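Library > Working Papers > Laboratory Practice

Filed under: Equipment Planning, Manipulation
14 shares | 2 comments

4. Planning the Purchase

4.1 What we thought we were buying

When we first sat down in February to put together a budget for the cleanup work, we did what I suspect most small labs do, and priced the arms. The arms are the exciting part, after all, and the quotes from Boström and Wullis arrived quickly and looked pleasantly complete. It took a long afternoon with Yvette Lévesque, who had already been through one such purchase at her previous institute, before we understood how much of the money would go to everything else: the grippers, the mounting hardware, the spare cables, the table itself, and a service plan that begins to matter in the second year.

We ended up splitting the request into 3 parts, and we would warmly recommend the same to anyone starting out. The first covered the arms and their controllers. The second covered the grippers, with one complete spare. The third we called "table costs," and it held all the household goods that the tasks use up. Our purchasing office was puzzled by that last part (a request for pastries does raise eyebrows!) but they came round once Ross Imrie walked them through a typical week of sessions.

4.2 One arm or two

The harder question was whether a second arm could be justified. A single arm would have left us comfortably under our ceiling, and for sorting and placing it would have served us well. Sweeping is another matter. One tool has to stay put while the other moves toward it, and every fixture we sketched for holding a dustpan still seemed to bring its own costs in design time and bench space. We therefore planned for a matched pair, as in Figure 3, and gave up the mobile base we had been hoping for.

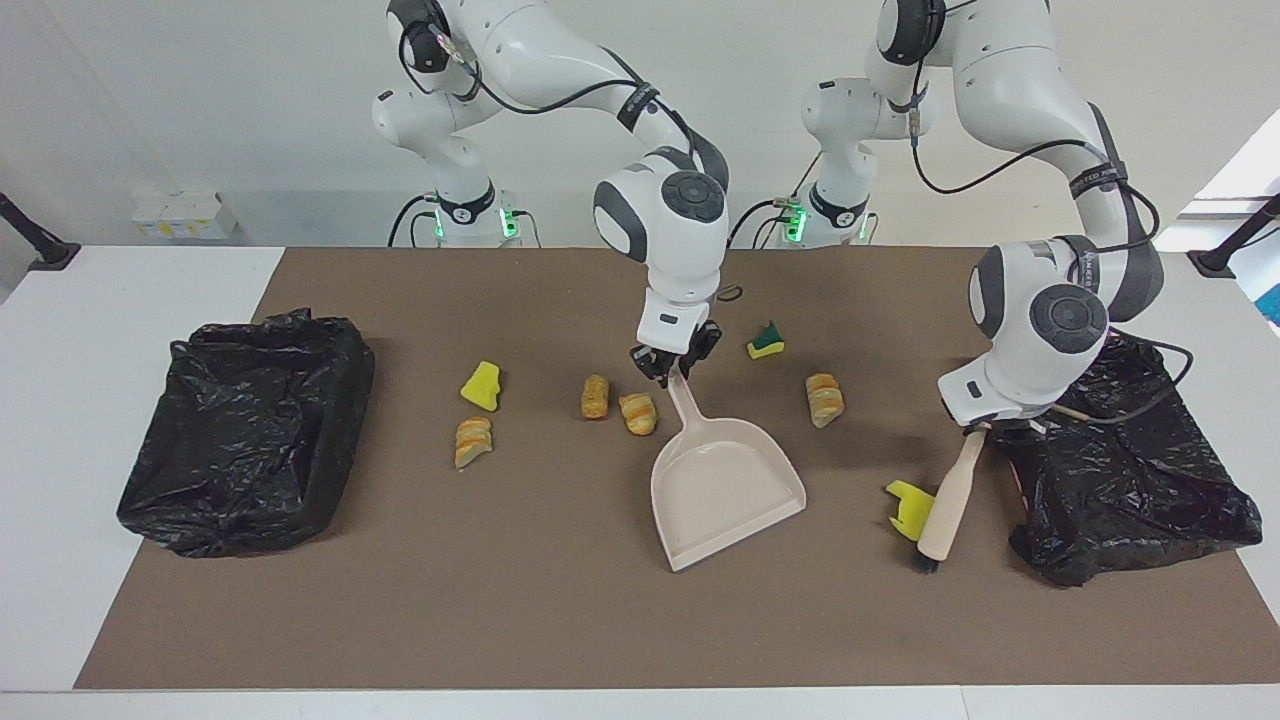

Figure 3. Two-arm sweeping task, with the dustpan in one gripper and the hand brush in the other. Pastries and sponge pieces are on the mat.

4.3 Table costs

We set aside $2,000 for consumables and small tools in the first year, and we spent $3,618. Part of the gap was plain optimism on our side, and part was that we had budgeted for trash bags and sponges as if they would be bought once. Dustpans and brushes should be ordered in multiples of the same model — a change of handle shape partway through a study means checking the grasps all over again. We now keep the stock list in Clusto and review it before each reorder.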